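Eight weeks of showing a robot how to do things

March 3, 2024

I promised a few of you that I would write something about the new job once I had stopped feeling like a visitor there, and I think that day has come, or near enough. I know where the good mugs are kept, at any rate, and I have my own hook for my coat.

So, for those who missed the last post: since the new year I have been working at Stasiv, which is a small outfit above a bicycle shop, and my days are spent gathering examples for a learning system. My mother still tells people I "do computers", and I have given up correcting her. What I do is guide robot arms through small jobs, over and over, so that there is a good pile of recordings for the system to learn from. Pick up, turn, put down, let go, back to the start. Each go is called an episode, which makes it sound far more gripping than it is (no pun intended, though I'm leaving it in).

I had imagined, before I started, that the hard part would be the steering. It is a bit awkward for the first few days, I'll admit, rather like learning to reverse a trailer, and I came home with sore shoulders from holding myself so stiffly. But Zoia Hutsuliak, who sat with me through all of that first week with the patience of a saint, kept telling me to slow down and breathe, and one afternoon it simply started to feel like reaching for something. What she couldn't hurry along was my eye for a good episode, and I'm still working on that one.

You see, I am a tidy person by nature. Left to myself I would put the block in the same spot every time, come at it from the same side, and finish with a neat little row of identical recordings. I did precisely that on my second morning and was very pleased with it! Zoia watched a handful of them back and then asked me, very kindly, what I supposed the arm would do if the block had been nudged a hand's width to the left. I had no answer at all. We kept 2 of that morning's recordings and I did the rest again after lunch, with everything put down any old how, and some of it half turned round. 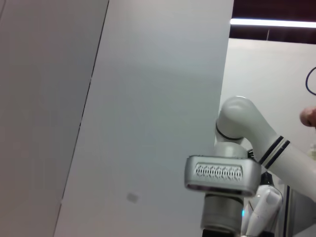
Mistakes are the other thing I had to change my mind about. My instinct when I fumbled was to stop, sigh and start afresh, and for some faults that is still the rule. If I've knocked the whole lot over, it goes in the bin. But a small slip that you notice and put right is worth keeping, because the system will make small slips of its own and it needs to have met a few. Lev Kravchuk, who looks after the training side, is always asking for more of these. The trouble is that you can't fake them very well. I tried, and he could tell straight away, he said I looked like somebody pretending to trip in a school play.

My best day so far was 61 episodes kept, and my worst was 38, on a day when I had a streaming cold and really ought to have been under a blanket. I write the numbers in the back of my diary, though I've been told not to fuss over them. Přemysl Beneš, who has the desk next to mine, doesn't write his down at all and seems much the happier for it.

I have also become dreadfully particular about labels. Every episode gets a short line of plain words saying what was done, and you would be amazed at how long grown people can argue over whether a thing has been put "in" or "on" a tray. We had nearly a whole tea break on it last week. Liudmyla settled it in the end by writing the agreed wording on a card and taping it up by the kettle, where it has already been amended twice in biro.

In April we are due to start on a new set of tasks, which has been given the name Drerham for reasons I haven't got to the bottom of. It will mean cloths and bags and other floppy things that never lie the same way twice, so at least my tidy habits won't get much of a look-in. I'm looking forward to it and dreading it in equal parts — I can't fold a fitted sheet with my own two hands, so goodness knows how I'll manage with a gripper.

Next time I'll get back to the allotment, I promise. The broad beans are up, and the pigeons have noticed.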